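Progress report to Humar -- Kemeys parts sorting, September

Work in this period covered the sorting stage at the Trodetdale bench. The target remains 300 kits, each with one board and its matching harnesses. Bin layout is set and the draft work instruction is at revision 2.

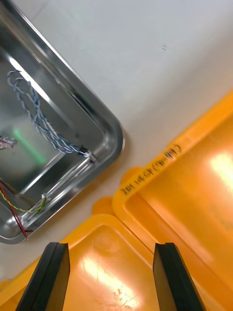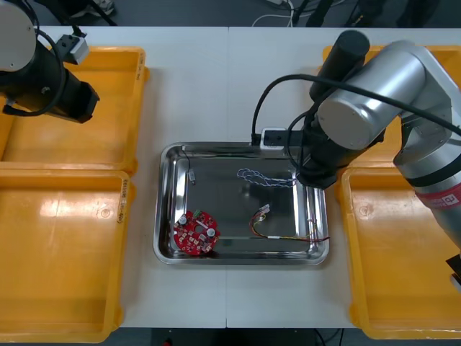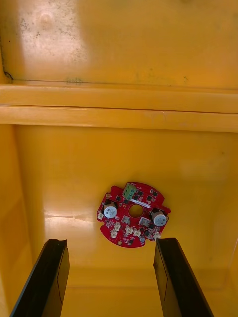
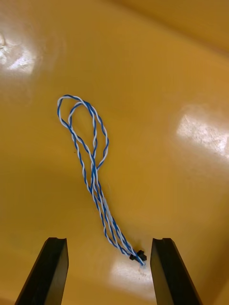
Harness sorting is the slowest step and sets the pace for the rest. Loose harnesses tangle when they share a tray, and separating them took 17 hours of bench time in September. The blue-and-white twisted pair is the worst case, as it folds back on itself and the loops cross. We propose tying this type before it goes into the steel tray. The round red boards go one to a bin, flat, pending a decision on dividers.

Open items: 8 harness types still lack part numbers in the Ruvunel list. Dividers are quoted but not ordered -- approval is requested with this report.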